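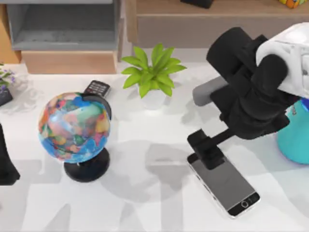

Chapter 6: Asking Patients the Awkward Questions

I started out in a two-doctor practice in Grondorville, and in my first month I asked every patient how much they drank. I was very proud of this. What I didn't know was that I asked it while looking at my keyboard, in the voice you'd use to ask for a postcode, and the answers I got were useless. "Oh, socially." Everyone in Grondorville drank socially!

This chapter is about the research on how family doctors and practice nurses ask about alcohol, and how you might study it yourself. I came to it sideways. A few years after Grondorville I moved to a bigger clinic at Kulline, and a colleague there was recruiting for an interview study she called the Matos project. She needed GPs willing to talk for an hour about the conversations they avoided. I had plenty to say (she ran out of tape, more or less) and by the end I wanted to be on the other side of the table.
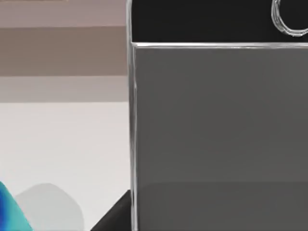

So I signed up for a research degree, part time, and learned the hard way that being a chatty doctor doesn't make you a good interviewer. My first transcripts are painful. I finish people's sentences. I tell them what I'd have done. In one of them I talk for 2 full pages before the poor nurse gets a word in – and she'd driven in from Flutwood to see me.

We'll begin with survey work, mostly because it's what students tend to reach for. My own survey went out to 1,000 clinicians and 435 sent it back, which pleased my supervisor more than it pleased me. It told us how often people said they asked. It couldn't tell us what the asking sounded like, or what a patient made of it, and those were the bits I cared about.

After that we'll get into interviews, then recorded consultations, and the ethics paperwork that goes with both. Keep a notebook going as you read. Before you start section 6.1, write down the exact words you'd use to ask a new patient about drinking, and then say them out loud to someone.

14 shares
3 comments

Related chapters
Chapter 5: Finding Your Research Question
Chapter 7: Coding Your First Transcript
Chapter 8: Working With Practice Nurses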